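Desk Corner: the yellow tray

The May tidy at Juška started with 20 loose things on one gray table and a rule borrowed from our friends at Torkau: if it has a point, it goes in the yellow tray. Pens were exempt after a short and bitter debate. 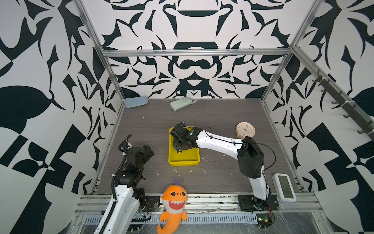
The yellow tray, open for business. Crumbs to follow.

The screwdriver is the long one with the yellow collar, which matches the tray so well that we're all pretending it was planned. It has been missing from its proper home since the Skustmont shelves went up,

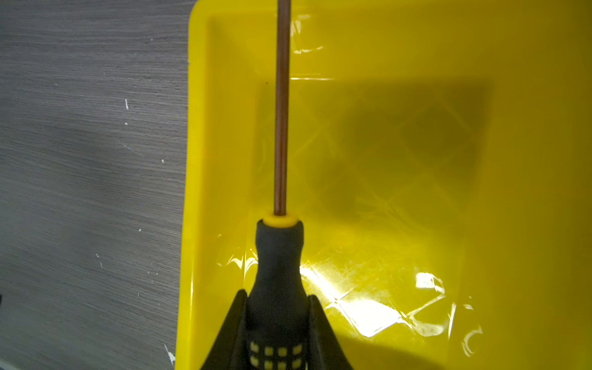 and those shelves took six evenings and still lean. Anyway, it has an address now. The cases stay at the back, blue in the corner and green beside it – please don't start a third color.
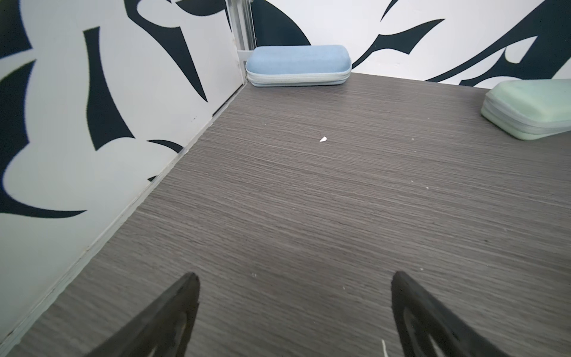
Where do spare screws go?
In the Giden jar by the door, lid on. If you find 2 or more that clearly belong to the shelves, keep it to yourself until June.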